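Flindstead Allotment and Garden Society
Minutes of the General Meeting, March 2023
Held in the Lotetti Room

1. Opening
The chair opened the meeting at half past six. The minutes of the previous meeting were read and accepted with one correction: the hose on the lower path is on loan from a member and does not belong to the society. Apologies from 2 members were noted.

2. Water
The main valve has been turned back on. The standpipe nearest the Langlois Street gate still drips when fully closed. A new washer was tried and did not help, so the whole tap will be replaced. Members are asked to use the upper standpipe until this is done. It was agreed that hoses may not be left running unattended, including soaker hoses. One member asked if this covered timers. The chair said it did for now and that timers could come back as an item in April.

3. Plot inspections
All plots were walked before the meeting. Most are in good order for the time of year. Two have not been worked since last summer and the holders have been written to. If there is no reply by the April meeting, the plots will be offered to the waiting list. There was some discussion of whether brambles coming through from the railroad side should count against the plot holder. Agreed that they should not, provided they are cut back at the fence line.

4. Seed potatoes and onion sets
The joint order with the Irnirberg growers has arrived and is in the shed, sorted by plot number. Anyone who ordered earlies should collect them soon, as they have started to sprout. The onion sets were short by one bag. The supplier has credited us and the shortage will be shared across the orders. Spare netting is free to whoever wants it.

5. Open day lunch
The open day will go ahead with a cold lunch. Sandwiches were preferred to soup, which was slow to serve last year and left a line out the door. Green cloths, clear containers and pink plates are to be used on the serving tables.

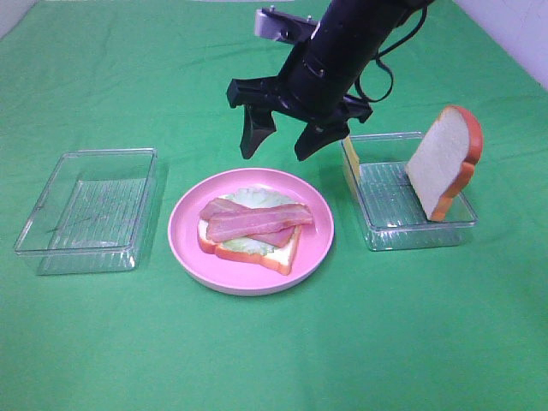
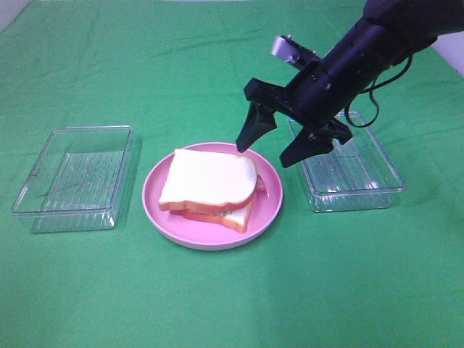
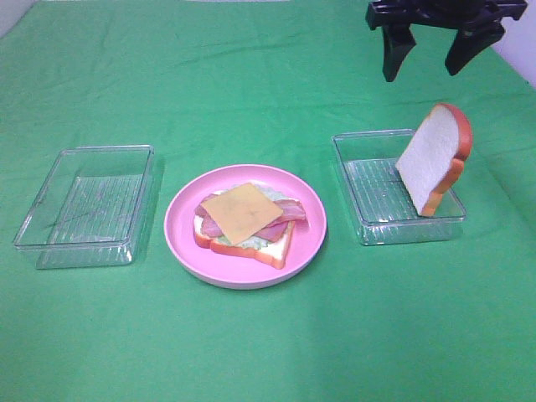
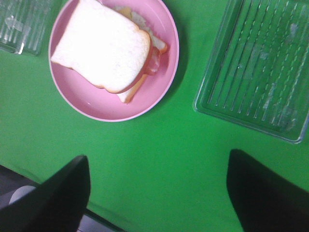 Fillings will be cheese, egg, and one without dairy, to be labeled. Bread is to be bought the day before. The price was discussed at length. A proposal to charge by the item was withdrawn, and it was agreed to ask for a donation at the door. Tea and coffee will be separate. Members bringing cakes should write the ingredients on a card — last year several people asked about nuts and there was no way to tell them.

6. Compost bays
The left bay is full and should not be added to. The middle bay is open. Cooked food has been found in it again, and a notice will go up. The offer of horse manure from the stables was accepted, one trailer load, to be tipped by the lower gate. Barrows must be rinsed and returned to the shed after use.

7. Money
The balance was reported and accepted. The gate key deposit stays at $20. The plot rent stays the same for the coming year. The insurance renewal has been paid. A request to buy a second strimmer was put off until the first one has been serviced and we know the cost.

8. Any other business
There are 6 names on the waiting list. It was suggested that half plots be offered to newcomers, as many find a full plot too much in the first year. There was general support — details to be worked out before the next meeting.
A gray fleece and a pair of pruners were left on the bench by the pond. They are in the shed.
The padlock on the lower gate is stiff. Oil is kept on the shelf inside the shed door.

9. Next meeting
In April, same room, same time. Items for the agenda should be put in the box by the shed beforehand. The meeting closed at ten past eight.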